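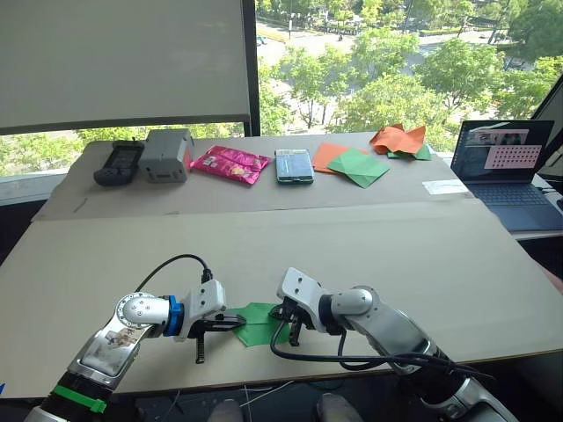 Fig. 4.1 Both arms at the folding position, green sheet between the grippers.

4. Paper folding trial – comparing finger sets

Use this section once both arms are homed and the Srour controller shows ready. If not, back to section 3. The trial is the same for the Trimo narrow fingers and the Ornholm standard ones, so run it twice and keep the settings identical.

Before you start

Cardboard down over the whole work area, taped at the corners. Sheet squared up to the front edge. Spare sheets on the back section, out of reach of the elbows. Laptop on its own surface to the side, never on the table – the table shakes.

CAUTION: Keep hands off the cardboard while the arms are enabled. Stop button within reach of whoever is at the laptop.

Steps

1. Load the fold program. Check the finger set in the menu matches what is bolted on. Wrong set = fingertips in the table.

2. Set grip force to 2 on both arms. Not 4. 4 is for card and will tear origami paper.

3. Jog the left gripper to the near corner and close. Then the right. Check each tip has the paper and not the cardboard underneath.

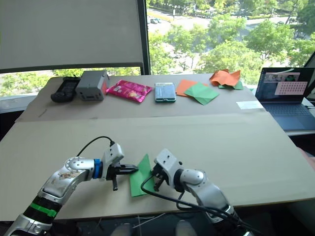

4. Lift both sides together, slow speed only. Watch the gripper cables at this stage. If one drags on the sheet, stop, re-route it and go back to step 3.

5. Bring the edges together and press the crease. Hold time 200 ms to begin with. Go up to 2,000 ms if the fold springs open, but note it on the results sheet becuase it spoils the comparison otherwise.

6. Open both grippers and back off. Save the wrist camera still before anyone touches the paper.

Note: Always a fresh sheet for each run. Old creases pull the fold off line and the fingers get the blame.

Note: Controller firmware from before August has the left and right force settings swapped. Update first, or swap them back by hand.

Checking the wrist view

Open the camera tab and pick the arm you want. Both fingers should show, tips sharp. Blur right at the bottom is normal, thats the gripper base and too close to focus. Tips soft as well – clean the lens, then re-seat the mount.
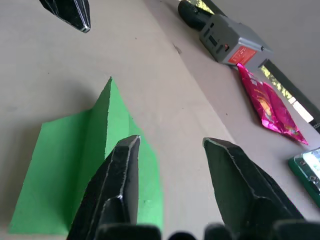
Fig. 4.2 Wrist camera view, fingers open, folded sheet behind.

Look for the ridge of the fold. If a finger covers part of it, rotate the wrist a little and save a second still. Don't move the paper to suit the camera.

Changing fingers

Power off the arm first. Two bolts per finger, hand tight then a quarter turn. Re-zero the gripper after every change, even if the same pair goes back on. Then repeat from step 1.

Send stills and results sheets to the Grinddale bench folder, one folder per finger set.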